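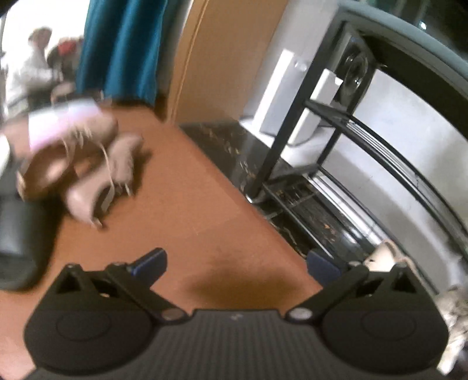 3.3 Stray light from small displays

Last updated: August

The rooms at Garkau and Grarnotow were surveyed with the main lights off and the blinds down. Readings were taken at pillow height and again at the door, using the meter described by Keskinen, and each position was read three times. The middle value was kept. A total of 692 readings entered the analysis. Readings made while a corridor door stood open were left out, as were those from the end room at Grarnotow, where the blind did not reach the sill.

Street lighting was the largest single source in both buildings. It was also the easiest to deal with, and the Gotcombe correction was applied to it before any other source was considered. What remained came mostly from equipment left on standby: chargers, clocks, heating controls and the like. These sources are small, but they are often placed within arm's reach of the bed and at the height of the sleeper's face.
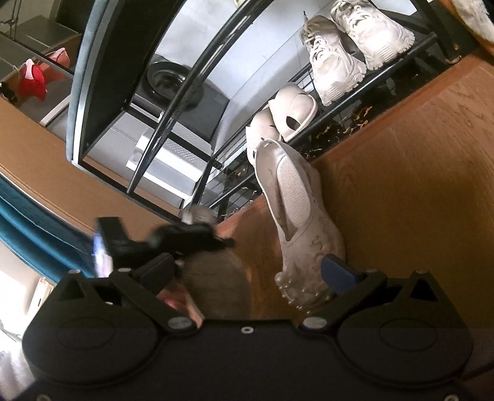 Colour and distance were recorded separately for every standby source, as the two have often been merged in earlier surveys. Amber and red lamps were entered as one group. Blue and white displays were entered as another - the division follows Þorgeirsson's scheme without change. The light-blue display in Figure 3 belongs to the second group. It takes up very little of the picture, yet looks bright and washed out, and a source of this kind cannot be graded from a photograph. Grading was therefore done from meter readings alone, with the sensor held 900 mm from the display and facing it squarely. Sources too weak to register at that distance were listed but given no grade. Displays that dimmed by themselves were read at full brightness first and again once the level had settled; both values are given in the tables.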